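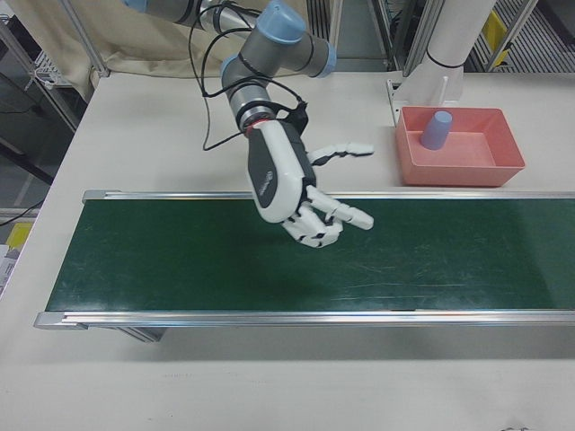
How long can the public comment on a bill in Zinumska before it goes to the second reading?

Comments are open for 90 days, starting on the day the bill is published in the gazette.

That was the first thing I had to look up for this project, and I got it wrong in my proposal (sorry, Elsa!). I'd mixed up the comment period with the review period, which is a separate thing and comes later. So my topic got a bit of a rewrite in February and ended up as this: what happens to people's comments once they've sent them in?

I picked the tenancy deposits bill, mostly as I rent and I was curious. It would make landlords lodge a deposit with a public office instead of keeping it in their own account. There were 195 written submissions, all up on the parliamentary website, and I read every one of them over the break. Some were a single angry line. One, from a landlords' group in Galden, went on forever and had its own table of contents.
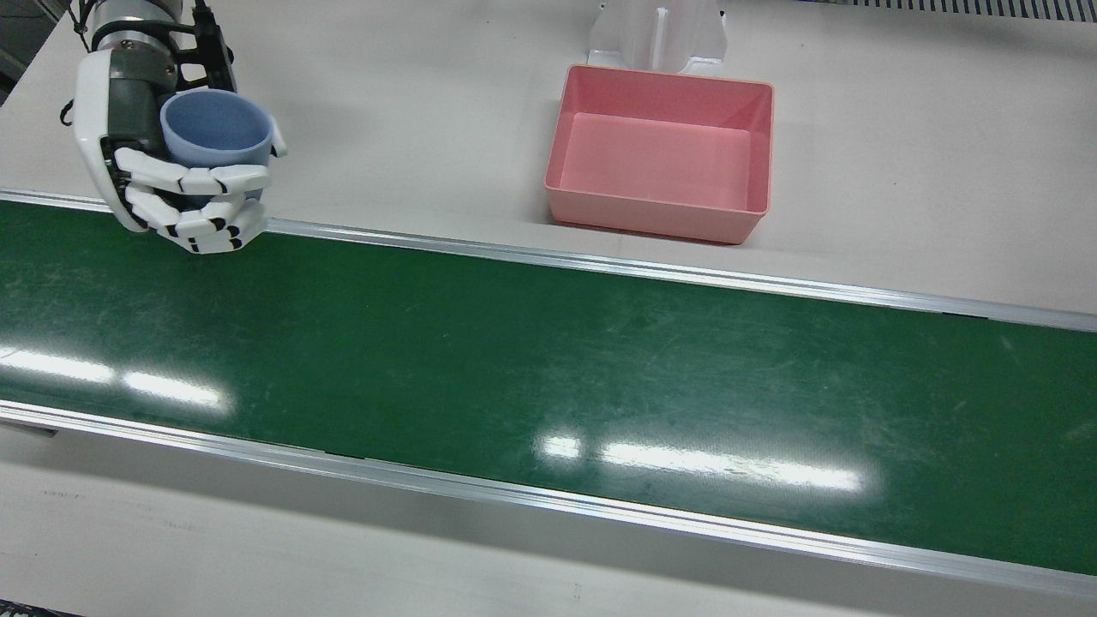

Robotic hand holding a pale blue cup beside the conveyor.

I sorted the submissions by what they asked for, and by whether the writer named a particular clause. My hunch was that naming a clause would help, and I still think so, although my evidence is thinner than I'd like. The bill changed in six places between the first and second readings. In four of those I could find a submission that asked for pretty much the same wording. The other two seem to have come from the drafting office tidying up its own definitions – "dwelling" was a mess in the original, and I say that with love.

The trouble is that matching words doesn't prove anyone was listening. Tapio Pelkonen, who marked my draft, wrote "correlation!!" in the margin next to my favourite paragraph, and fair enough. The explanatory memorandum talks about "feedback received" and leaves it there, so I emailed the legislative office in Ikach to ask if they keep a record of which comment led to which change. They wrote back very kindly and told me 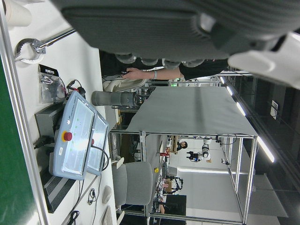
that a summary is prepared for the members, but it isn't published. I could've put in an access request for it, and I'd tell the next student to do that in the first week, as I ran out of time.

Alvar Tangen let me use his notes on the older Pesonen amendments, where the summary was tabled and anyone can read it. It's a much easier trail to follow! If I did this again I'd compare both bills from the start and spend less time colour coding my spreadsheet.

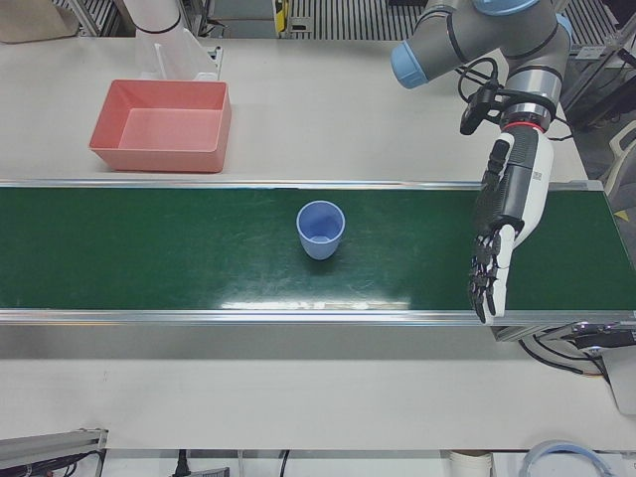 Law and Public Policy Program – Student Projects

My marked-up copy of the bill and the spreadsheet are in the shared folder under "deposits". Please don't re-sort the second tab, the formulas are fragile. Thanks to Sirkka Ojala for explaining transitional provisions to me more than once, and to Lenni Aaltonen for proofreading.

Submitted 24 November 2021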